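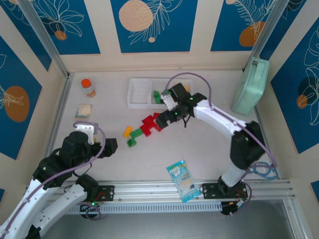 One longtime subscriber wrote in July to ask whether the Drunum sale would ever again include cars that still run on their original engines, and whether buyers would be allowed to hear them start before bidding. The answer to both questions is yes.

ONDITBRIDGE, August 27, 2026 - Drunum Classic Auctions has opened its fall catalog for public viewing. The sale will be held over 2 days at the old freight hall in Onditbridge and includes 284 lots. Most are American cars and trucks built between 1948 and 1979. The rest are engines, transmissions, dealer signs, service manuals and boxed parts.

The lead lot is a 1957 Chevrolet Bel Air two-door hardtop from the Zulham collection. It has a 283 V8, a Powerglide transmission and a black and silver interior. The car was taken apart and repainted in its factory color, Larkspur Blue. The seats were redone in the correct pattern cloth, but the dash, steering wheel and window cranks were cleaned and left as they were. It has been driven 1,580 miles since the work was finished. The odometer was not reset.

Eleven more cars come from the same collection. They include a 1966 Pontiac GTO with a four-speed, a 1951 Hudson Hornet sedan, a 1970 Oldsmobile Cutlass convertible and two Ford F-100 pickups, one of them unrestored. The unrestored truck has rust in the cab corners and at the bottom of both doors. It is offered without reserve.

Every running vehicle in the sale will be started on the preview day. Bidders can ask for a cold start by signing up at the front desk before 10 a.m. The hood will be opened on request, and casting numbers may be photographed. Test drives are not offered. Cars that do not run are marked with a yellow tag on the windshield and listed as non-running in the catalog.

Drunum has also changed how it writes its condition reports. Earlier catalogs used a single grade from one to six. The fall catalog drops the grade and has separate notes for body, paint, chrome, glass, interior, engine and underside. Where paint thickness was measured, the readings are printed panel by panel. If an engine block is not the one the car was built with, the first line of the report says so. Build sheets, window stickers and old registrations are scanned and can be read online with the lot. Papers that could not be checked against the car are listed as unverified.

The parts section will be sold on the morning of the second day, ahead of the trucks. It includes three rebuilt small-block engines on stands, a pair of date-coded Holley carburetors and a large group of new old stock trim from Du Motors, the former Onditbridge dealership. The trim is still in its part-numbered boxes and will be sold in small groups so that single owners have a chance at the pieces they need.

Bids will be taken in the hall, by phone and online. Phone bidders must register two business days before the sale and are limited to lots with a low estimate above $3,000. The buyer's premium is 10 percent in the hall and 12 percent online. Vehicles must be removed within five business days, after which storage is charged by the day. A list of licensed carriers is available from the office.

The printed catalog is free at the Onditbridge office and can be mailed on request. Sale dates, registration forms and the full lot list are posted on the Drunum website.

Media requests should be sent to the Drunum Classic Auctions press office in Onditbridge.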